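**Subject: Re: [refurb-list] Old tower, no sign of life, is it worth a Saturday**

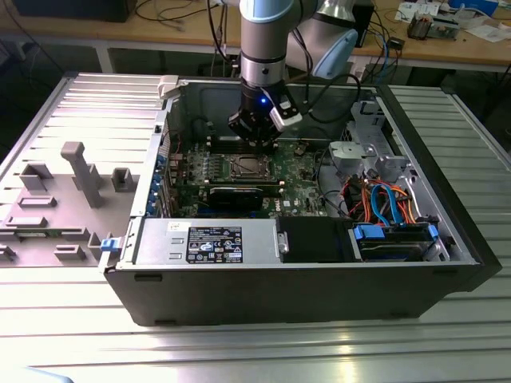
Tower on its side, lid off, CPU socket empty.

Replying to the whole list, as three of you wrote to me privately with the same question in different states of despair.

> I've inherited a black desktop tower, full size, weighs as much as a
> dog. Fans spin for a second and then it gives up. I have already
> swapped the memory between slots, bought a new power cord, and
> spoken to it firmly. The folks at the Losine swap table told me to
> strip it for parts. My cousin told me to buy a new one. I would
> like a third opinion, preferably one that costs nothing. Also, where
> do I even start taking things out? The inside looks like someone
> packed it for a long trip.

Third opinion, free of charge: strip it, but slowly, and put it back together at least once before you decide it's dead. I've had plenty of machines on the bench that came back to life after being taken apart and reassembled with no repair of any kind. I don't count those as fixes. I do charge for them.

Start by laying it down. People try to work on these standing up, reaching in sideways with a flashlight in their teeth, and then they write to this list about a lost screw. Flat on its side, open side to the ceiling, everything drops where you can see it. Put the side panel down next to the case with the inner face up. The molded bits on the inside of those panels catch on things if you slide them, and it will find the one nice surface you own.

Pull the wall plug before any of this. I once had a reply to that sentence asking which end.

Order of business, the way I do it:

1. Photograph the cables. All of them, then again from the other side. The orange and red ones going to the drive all look perfectly memorable until dinner.
2. Drive out first. If yours has the blue plastic rails, squeeze and pull, and keep the rails with the drive. I have a coffee can of orphaned rails and not one of them fits anything.
3. Expansion cards next. There's usually a latch or a bracket holding them, so look before you pull. If the card won't come, you've missed something. Wiggling harder is how I came to own a Jivico sound card in two pieces.
4. Memory. Clips out, straight up. Write down which slots were full.
5. Air shroud, heatsink, processor, and in that order. Warm the machine up beforehand if it will run long enough, or the paste will hold the processor to the heatsink and bring the whole thing up out of the socket with a noise you will hear again at night.
6. Power supply last. Do not open it. I mean the silver box itself. There is nothing in there you want.

Once the socket is bare, get a good light and look across it at a low angle. You want a neat, even field of contacts all leaning the same way. One that catches the light differently is your suspect. Don't touch it with a finger. Don't blow on it either -- I know, we all grew up with game cartridges.

While you're in there, look at the little capacitors standing around the socket. Flat tops, good. Domed tops or brown crust, and you can stop reading and go with your cousin.

If everything looks fine, do the bare-minimum start: processor, heatsink, one stick of memory, power supply, no drive, no cards. Then add one thing at a time. It's dull work and it finds the fault more often than anything clever I've tried. My last one of these took 13 restarts, and the culprit was a front USB cable with a pinched wire. I had by then ordered a new board for $164, non-returnable, so if anyone needs one, it's lovely.

As for the power supply, borrow a known good one before you buy. There's a loaner in the Litby cupboard, bottom shelf, with masking tape on it that says WORKS. The one next to it, with masking tape that says WORKS?, is the reason for the first piece of tape.

On the worth-it question: a tower of that age goes for next to nothing at the swap table. Parts are a bit better if you're patient. What you do get is a big case with room for a human hand, and those are getting scarce. I'd keep it for that alone, though you should know that I have 14 of them in the garage and my judgment on this subject has been challenged at home.

Post what you find in the socket. If it's a bent pin, there's a long thread in the November archive with all the arguments about needles versus mechanical pencils. Please read it before starting a new one.

-- Trịnh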